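From: Ajayi
To: jultik-users
Date: 4 January 2023
Subject: Re: [jultik-users] How many demos before it's worth training?

On the list, someone at Astesska wrote:

> We have the kitchen set loaded and the two-arm setup running in
> Jultik. We recorded 46 demonstrations of moving a dish from one
> spot on the counter to another. The policy trained on them reaches
> for the right place most of the time but closes the hand too early.
> Is this just too little data, or are we recording it wrong? Also,
> do you throw out the episodes where the operator fumbles?

Probably some of each. I can only tell you what we did on Skekemus, which uses the same kind of kitchen scenes and two arms with humanoid hands.

Our current set has 1,754 episodes in it, all simulated, all driven by a person. We started training long before we had that many. The first run that was any use to us had 91 episodes of a single task, and what made the difference from the run before it was the starting positions. In the earlier batch the operator reset to the same pose every time, with the dishes in the same spots. The policy learned when to close the hand by how long it had been moving. It looked fine until we shifted a plate, and then it closed on air. That sounds a lot like what you have.

So before recording more, I would check how much your starts vary. Move the dishes. Move the arms too, both of them, including the one that isn't going to do anything in that episode. We let the idle arm start in a different place each time and kept it in view in a good share of the episodes. 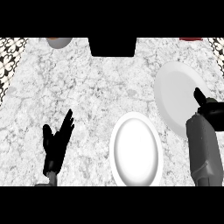
Change the counter and floor textures as well if your version lets you. We used busy stone patterns on purpose, the speckled and veined kind, mixed in with plain ones. Pale dishes on pale stone are harder for the policy than dark ones, and our success rate on those was poor until they made up a decent part of the set.

On the early closing, look at your action timing. We found that our recorder was saving the hand command 2 steps ahead of the arm pose. You can't see it on playback. The easiest check is to plot the finger command against the distance from palm to rim for a few episodes. If the command starts to move while the palm is still well away, either the log is off or your operator has a habit. In our case it was both.

On fumbles – we keep them if the operator recovers and finishes the task. A hand that bumps the rim, backs off and comes in again is worth having, and the policy needs to see what to do from there. We drop an episode if the dish leaves the counter, if two objects end up inside each other, or if the operator stops to think for more than a few seconds. Long pauses did us more harm than bad grasps. The policy learned to pause too. You can trim them instead of dropping the whole episode, but check the joint velocities at the cut.

Label the ones you drop and leave them on disk. We deleted ours up to last April and would like them back now for training a success detector.

One more thing on plates. Wide flat ones are awkward for these hands, and our operators split between pinching the rim with the thumb on top and sliding the fingers under the edge. Mixing the two in one small set gave us a policy that did something in between and failed at both. Pick one for now and write it down for whoever is recording. You can add the other later when the set is bigger.

I can post the plotting script if anyone wants it. It reads the standard Jultik log format, but the column names are hard-coded and you'll have to edit them for your hand.

Ajayi
Skekemus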